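Visit notes: Ronness housewares, test kitchen and moulding floor

The visit ran from 9:30 until just after noon in September. Su-chen Pan met the group at reception and took us straight to the test kitchen, as the moulding floor was between shifts. Most of the kitchen work concerns drying racks and how they behave on different benchtops. The bench surface is grey with a fine speckle, and the colour is standard across the site.

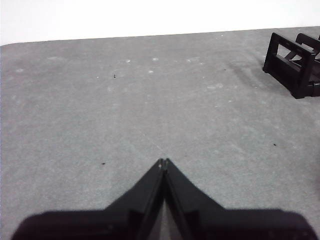
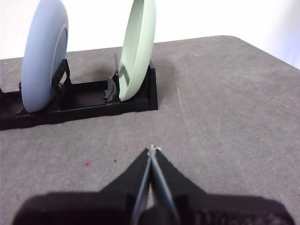

The current programme compares two rack designs, Tallo and Katari. Both use the same base tray. Tallo has wider slots and is meant for stoneware; Katari has closer spacing and takes more plates per metre of bench. Each design is loaded and unloaded 800 times before the slots are measured again for wear. Su-chen said the usual failure is at the foot of a tine, where the wall section changes - seldom at the tip.

Drainage is tested separately. A set volume of water is poured over a loaded rack and the tray is weighed at intervals. The best result so far left 248 grams less in the tray than the older Tsang model, which stays in the catalogue for cafés.

The moulding floor restarted at 11. Two presses were running, with nearly 880 bases due off the larger one by the end of the shift. Regrind is limited to trays and is kept out of parts with tines. Colour matching is done under a light booth near the door, and rejected parts go back to the grinder the same day.

Ear protection is supplied. Closed shoes are required and are checked at the door. Parking is at the rear, off the loading lane.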